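Treloar method

The Treloar method is a way of teaching a robot arm to pick things up and set them down by letting it learn from its own second attempts. It takes its name from Treloar, the workshop where it was first tried, and it is most often met today in the form worked out at the Betwood laboratory, where a good deal of patient work went into making it dependable. People who come to it fresh are often surprised by how homely it is, for the tasks are the sort of thing anybody might do while clearing up after lunch.

Background

Earlier ways of training an arm usually began with a person guiding it through a job many times over, and any run that went wrong was thrown away. The group at Treloar felt this was rather a waste. A fumbled grasp, they argued, has a great deal to say about where the fingers ought to have gone, and so they kept the poor runs and paired each one with the attempt that came straight after it. These pairs are known as Gidel pairs, after the small program that sorts them – a name which has stuck, even though the program itself was replaced fairly early on.
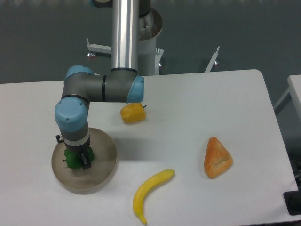 Gidel pairs are gathered in short sessions, each built around a single instruction such as "put the green pepper on the plate". The arm is given the words and a view of the table, and it must work out for itself which object is meant. Most sessions therefore include things that are not wanted. With a yellow-orange pepper lying on the same table as the green one, shape alone will not settle the matter and the arm has to attend to colour as well, while a banana or a pastry calls for quite a different grip and so makes a useful target later on. Food is a favourite at Betwood, partly for its awkward curves and partly, one suspects, out of fondness.

Results

The best-known trial of the method is the Sunamance study, which ran through one August and used 943 recorded attempts. Of these, 586 were judged good enough to stand alone, and the rest were kept only as halves of pairs. The trained arm was then set 40 fresh instructions and failed to finish 2 of them, both involving soft items that shifted as the fingers closed.

Limits

The method is slow to get going, as it needs a fair number of mistakes before it has anything to learn from, and an arm that starts out too capable gains rather little. It also depends on somebody deciding what counts as a second attempt at the same thing – a harder question than it sounds when an object has rolled across the table in between. Later versions at Betwood leave this decision to a timer, with mixed success.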